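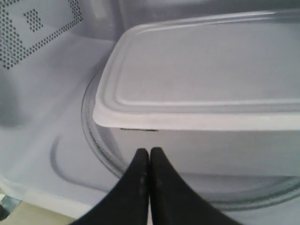
Gripper fingers against the front of a lidded container on the glass turntable.

Dralisus Appliance Handling Rules, second edition
Reviewed December 14, 2019

The Dralisus rules are a ring-bound book of 12 sections with a set of wipe-clean cards, meant for people who run a robot arm around ordinary kitchen appliances. The first edition was mostly about guarding and emergency stops. The second spends more of its pages on the work itself, such as where the fingers may touch, how fast they may close and what has to be written down before a run.

I used it for microwave work, which has a section to itself. The best rule in it is also the shortest: the oven stays unplugged for all handling runs, and the plug sits where the operator can see it. Next comes contact. Pushing on a container is allowed only low on the body, never on the lid, and the arm must stop if the turntable lifts off its track. The book gives a force limit of 5 newtons for a first attempt. I found that sensible for light plastic tubs and too low for anything full.
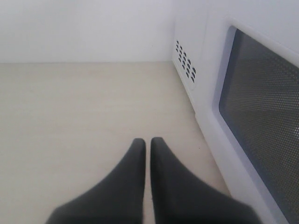
Clear space gets a card of its own. Everything that isn't part of the task comes off the worktop, and the approach to the door is run once at slow speed with the fingers closed. The card also asks you to keep the vents clear, even with the power off, so that the habit is there when you move to a live appliance. It reads as fussy on paper but takes no time once you've done it a few times.

Doors and handles are handled less well. The rules assume a bar handle and say to pull from the middle, then let go before the door reaches its stop. Push-button doors get one paragraph. Rotary knobs are lumped in with taps, and I would have liked a proper limit on turning force. The older Skosex guide is better on this and gives separate figures for timers and power dials. 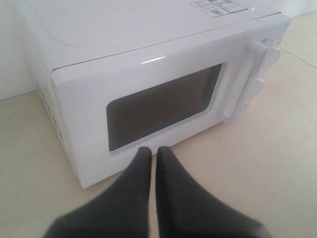
Door handle and control knobs seen from the front, with the fingers near the bottom of the door.

Record keeping is where most users will grumble. Each run needs a line in the log with the appliance, the start position and any contact that wasn't planned. Kulkarni's free log sheet covers the same ground in half the columns, and I've gone back to it. The Dralisus sheet does have a box for the position of the oven on the table, and I have copied that across — a small shift there spoils more runs than any fault in the arm. 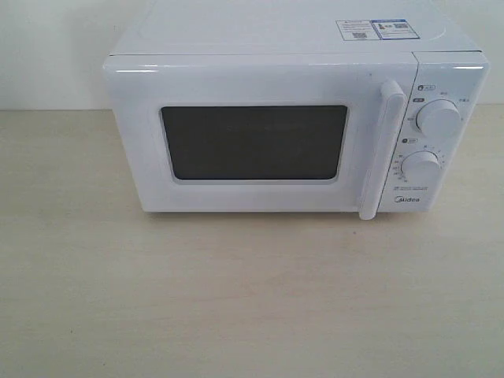

The start position rule follows from that. Mark the front corners of the appliance with tape, check them at the beginning of each session and again after every door pull. If the body has moved, put it back before carrying on, and note it.

The cards have held up well since February. The binding hasn't, and two pages of the index have come loose. The print is small and the index could be longer. For a team starting out with appliance work I would buy it for the contact and clear space sections, and keep the Skosex guide on the shelf for knobs. Teams with their own written rules can get by with the cards, sold separately.

Related reviews
Skosex Guide to Knobs, Taps and Switches
Kulkarni run log sheets
Skasside bench guard, small size
Finger pads after 2,000 grips
Skasside 778 stop button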